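Mostevier Head-Mounted Recorder
Set-up and Operating Guide, Part 3302

Section 4. Recording household handling tasks

4.1 Scope

This section applies to operators recording hand movements in private homes for use in robot training. Read it with Section 2 (Fitting the headband) and the Drindik site rules. Where the two differ, the stricter rule applies.

4.2 Before recording

1. Obtain signed consent from the resident for each room to be used. Consent for one room does not extend to another.

2. Remove or cover mail, photographs, screens and medicine labels.

3. Clear the walking path of cords and loose rugs. Furniture stays in its normal position.

4. Close windows and switch on the room lights. Do not change the lighting during a take.

5. Fit the headband and tilt the lens down until both hands are in view at waist height with the elbows bent.

CAUTION: Do not walk backward or use stairs while recording. The headband limits upward vision.

4.3 Handling soft items

Soft items include pouches, towels, clothing and bags. They change shape in the hand and need a slower pace than rigid items.

1. Start with both hands empty and in view for 4 seconds.

2. Pick up the item at normal speed. Do not snatch or throw.

3. Keep both hands in view while folding, opening or turning the item. With a fabric pouch, support it from below with one hand and work the edge with the other. Printing on the item may be partly covered by the fingers; do not change the grip to show it.
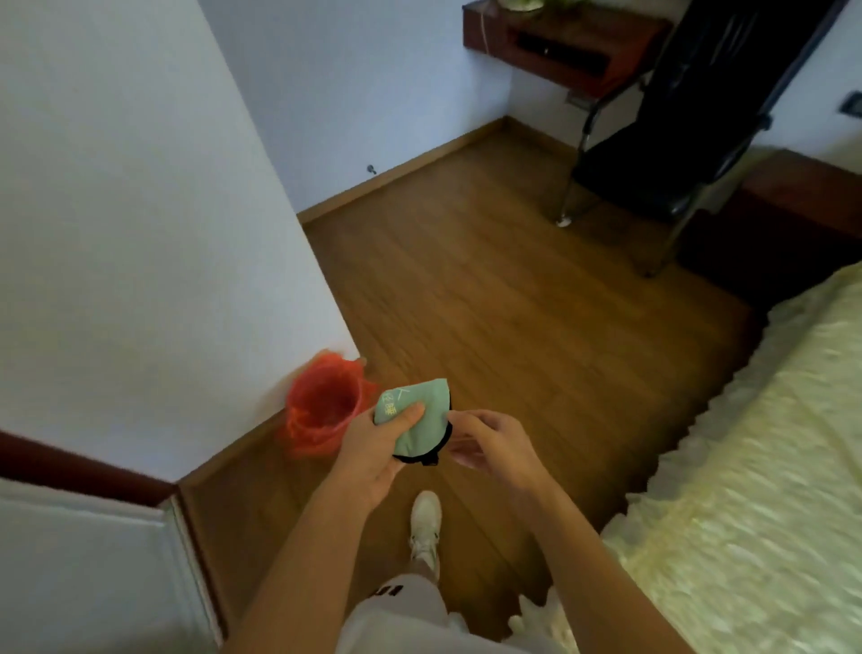 4. Put the item down and withdraw both hands before starting the next one.

5. End the take after 20 items or when the battery indicator turns amber, whichever comes first.

NOTE: A dropped item is a valid event. Pick it up and continue. Do not restart the take.

4.4 After recording

1. Press and hold STOP until the tone sounds.

2. Enter the room code and task code in Plurkedo. Do not enter the resident's name.

3. Play back the first 11 seconds. If either hand is missing from view, mark the take REPEAT and adjust the lens as in 4.2, step 5.

4. Return moved items to their original places.

Takes marked REPEAT are kept until released by the Thibodeau site office. Do not delete them from the recorder.

Revised 6/14/22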